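Last updated: September

Friday, late

Feet like boiled hams after standing on that floor since half past four, but I don't care, because the arm went over the bin tonight and we finally got the cables to behave!

I say finally. Edin had been at the unit all afternoon and had already undone everything we did last week, which I was cross about for as long as it took to drink a tea, and then I had to admit he was right. We'd strapped the bundle far too tight. Every time the wrist turned in past a certain angle the whole lot pulled like a dog on a lead and the controller threw a wobbly and stopped. So now there's a great fat loop of slack round the orange cover, yellow cable on the outside and the black ones tucked in behind it, and it looks dreadful and I love it. Pantelis says it looks like something you'd find behind a telly. He can talk, he's the one who wired the Stoveck supply with speaker cable.

The clamps are only for now. I want the bin bolted down properly before we let the arm go any faster, but the brackets from Kestley still haven't come and I rang twice (engaged, then a recorded message about their summer hours, in September!). So bar clamps on the rim it is. I gave the bin a good shove with my hip before we started and it didn't budge, which will do me.
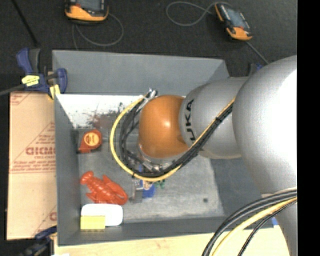 Arm over the bin, new cable loop, lobster in residence.

The lobster is staying, by the way. Edin wanted it out because it's shiny and he thinks the shine will muddle things when we get to the picking part, and I said that's exactly why it should be in there. If it can only pick up nice dull boxes then what have we built? The tape measure is in on the same grounds, all curves. We argued about this for longer than we spent on the cables, I should think, and then Pantelis came back with chips and that was the end of it.

Managed 68 slow moves down towards the bin and back up before we packed in. Edin kept the tally on the back of the Bowen invoice. One stop, at number 41 or so, and that was me leaning on the wrong button while reaching for the vinegar. I've put the running total in the front of the book – 351 since we got the thing powered up – and I'd like it to be in four figures by Christmas.

Money, while I remember: I'm in for 1019 so far, and Pantelis a bit less, and Edin says he's stopped adding up. The invoice is paid. The Testis people want a deposit for the gripper and I'm not sending a penny until someone there answers a simple question about the bolt pattern on the flange.

To do next time: proper strain relief where the bundle crosses the silver link (tape will not last, I know it won't), find the other Allen key set, and ask Edin to write down his settings somewhere other than his own head.

Home by eleven. Cold chips in the pan for breakfast, and I've still got grease under my nails after two goes with the scrubbing brush.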